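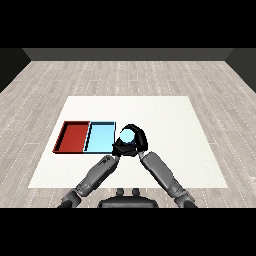
Stepan Boiko wrote in to say the colour names in the first release drove him up the wall, and could we please pick one spelling of "grey" and stick to it. Done!

Datasets > Language > Weker Colour Words

Overview Files Changes Licence

# Weker Colour Words

A list of 459 everyday colour names collected from paint tins, knitting patterns and seed catalogues in Grenthorpe and Venbridge. I love this stuff (who decided "biscuit" was a colour?) and I hope you will too.

## What's in it

- `names.csv`: one name per row, with source and town
- `notes.txt`: odd spellings, left as found

The Venbridge half has 370 rows with a source year. The rest are blank, mostly wool labels.

## Known gaps

Greens are thin. The Derkach seed catalogues will help heaps once they're typed up in February.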